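Coffee corner thread, because so many of you asked so kindly after I mentioned it this morning (hi, and thank you!)

1/ I finally gave the pod machine a proper spot, next to the two-tier turntable I'd been meaning to use for ages. I'm putting the pods up top and the sugar and spoons below.

2/ Thaddeus Ferreira voted for a drawer. I love him, but I like to spin the thing and see what I've got before I'm fully awake!

3/ Green pod going in with the lid up, the black coffee maker, and the turntable with its neighbor:
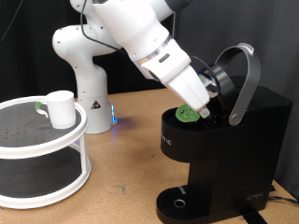
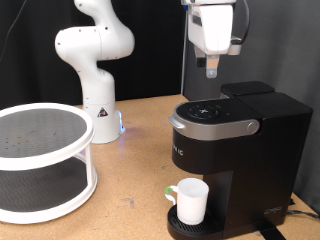
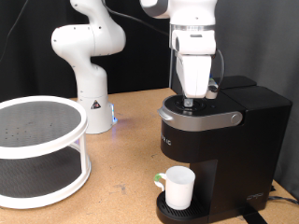
4/ Next up, mugs
I own far too many, so tell me, hooks or a shelf? I'm leaning hooks, but I could be talked out of it.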